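Platutden Workshop – Bench Notes, May

Subject: hide glue trials for the Flalwood drawer repairs

The second batch was prepared on Sunday evening and left to soak overnight in cold water. Granules were weighed dry before soaking, and the jar was topped up once when the surface had begun to skin. Total weight of glue and water at the start of heating was 735 g. Colleagues repeating the trial should use the small enamel pot, as the larger one scorches at the base.

Heating was slow. The thermostat on the old water bath continues to drift and was corrected by hand throughout. Once fluid, the glue was strained through muslin and tested on offcuts of pine and beech. Open time on pine was poor near the door, where there is a draught, and acceptable at the inner bench.

Eight joints were made in all, each rubbed and then held under light clamping for 30 minutes before being set aside. Two of the beech pieces had been planed some weeks earlier and were not freshened before gluing. This was an oversight and those two should be disregarded when the results are compared with the Vahidi samples.

The inner bench remains the preferred position for this work, and its wooden top should be kept free of glue drips.

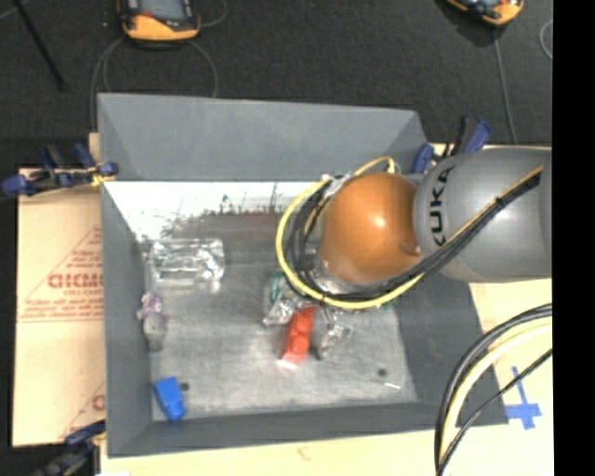 Results and observations

Joints were broken by hand at the end of the following day. The pine failed in the timber along most of the glue line. The beech was less consistent – one piece parted cleanly, with a starved line visible on both faces. Too much pressure is suspected. The next set will be rubbed only, without clamps.

Surplus glue was poured into a shallow tray and chilled. It will keep for up to 8 days in the refrigerator and must be labelled. Last month's unlabelled tray was thrown away.

Outstanding

Order muslin and a replacement thermometer.
Return the borrowed cauls to Troltosix.
Repeat the beech trial with freshly planed faces.
Drawer fronts are not to be glued until the repeat has been read and initialled.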